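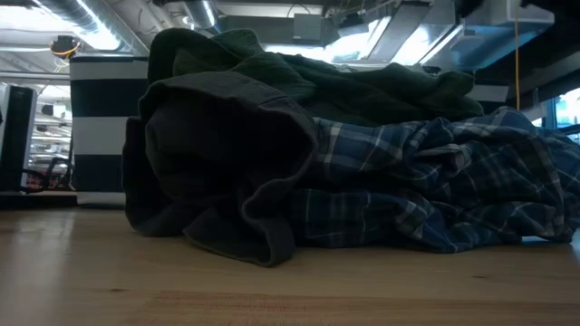 Thursday – rinse trials, second batch

Started at half past eight. Water softener was still regenerating, so the first load went in late. Hardness strip at the tap read the same as last week once it had finished.

Aim today is to find out how much detergent is left in cotton after the short rinse, and whether an extra rinse is worth the water. Everaldo Sampaio thinks the stiff feel people complain of is hard water and not residue. I think it is residue, at least with powder.

Set-up
Machine: the Pretorius front loader, short cycle, 35 degrees, spin on low.
Detergent: Jeslow powder, 14 g per load. Castuvon liquid is for the next batch, not touched today.
Test cloth: plain white cotton squares, desized, stitched in pairs to the ballast. 267 g of cloth per load before ballast.
Balance: the Brutero. Drifted a little first thing, fine after it had warmed up.

Method as before. After the spin I take the squares off, put them in the beaker with 660 ml of deionised water, stir, leave to stand with the lid on, then take conductivity and pH of the liquor. Blank is a set of squares run with no detergent at all.

Load A, short rinse. Conductivity well above the blank. Liquor slightly cloudy and it froths when shaken. pH clearly alkaline.

Load B, short rinse plus one extra. Much closer to the blank. No froth to speak of. pH nearly back to tap water.

Load C, repeat of A. Agrees with A on conductivity, pH a touch lower. I forgot to rinse the probe between B and C, so I did the pH again from the same beaker and used the second reading.

Ballast matters more than I had allowed for. Heavy fleece holds on to far more water at low spin than shirting does, and whatever is dissolved in that water stays in the load. If we mix thick and thin in one drum, the squares pick up some of it from their neighbours. From now on, ballast should be all one weight of fabric within a batch, and the type written on the sheet. 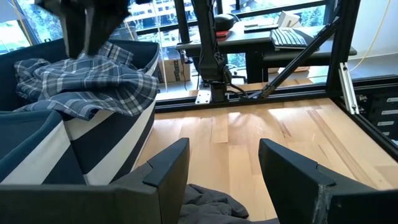 Plaid shirt on the edge of the striped bin.

Hand feel: three of us felt the squares from A and B after line drying, labels hidden. All picked A as the stiffer. Everaldo pointed out that they dried on different lines, one nearer the heater, and he is right. Redo with both sets on one line.

Lost an hour after lunch to the drain filter. Lint and a button. The pump is fine.

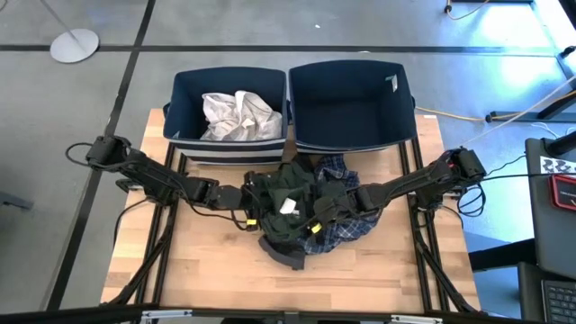 TO DO
Run B again, single ballast fabric.
Try load A in softened and unsoftened water on the same day – this is the only way to settle it with Everaldo.
Order conductivity standard, the bottle is nearly out and past its date.
Cut and desize more squares.
Ask whether the low spin can be changed without altering the rest of the cycle.
Copy today's readings into the shared sheet, with the second pH for C and a note saying why.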